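The stair that nobody was meant to notice

The studio is at the top of the old Visetti seed warehouse, up 40 steps, and by the time I arrive I am badly in need of the tea that is already waiting for me. It seems a fitting way to begin, as we are here to talk about stairs, and in particular about the long public one at Illell, which climbs from the harbour road to the upper town and has kept this small practice busy for the better part of four years.

"People think of a stair as the bit between two places," says the architect, pushing the biscuits across. "I grew up in a town full of them, and that was where everything happened. You met your friends there, you had your lunch there, you fell out with people there."

The first drawings were made for a competition run by the Zememia school of architecture, which asked for proposals under 2,000 words and drew rather more entries than it had expected. The scheme didn't win. It was picked up the following December by Ramasamy, the engineers, who had been asked to look at the failing retaining wall and wondered – quite casually, over the telephone – whether the two jobs might be one.

"We'd drawn it far too steep," the architect admits, laughing. "I was very proud of that section, and it would have finished off my own mother. So we went back and walked the hill, up and down, in all weathers, and every landing ended up where one of us had stopped to get our breath."
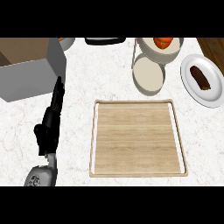 Ramasamy remember it a little differently, saying that the landings went where the rock would take them and that the architects were good enough to get tired in the right places. Both accounts are told with great affection, and I suspect there is truth in each.

The wall itself holds back 800 tonnes of hillside, and the stair leans into it for most of its length. I ask whether the cost ever threatened the whole thing.

"Every month! We lost the handrail twice. In the end we gave up the paving we wanted at the bottom and kept the rail, and I'd do the same again. Your hand is on it the whole way up."

The opening brought 1,375 people to the harbour road, along with a brass band who had, sensibly, asked to play at the foot. My host stayed near the middle landing until the lamps came on, at five, and watched a couple of schoolchildren work out that the low wall there is just the right height for sitting on. Next comes a small library on flat ground, and there is one step in it, at the front door, still being argued over.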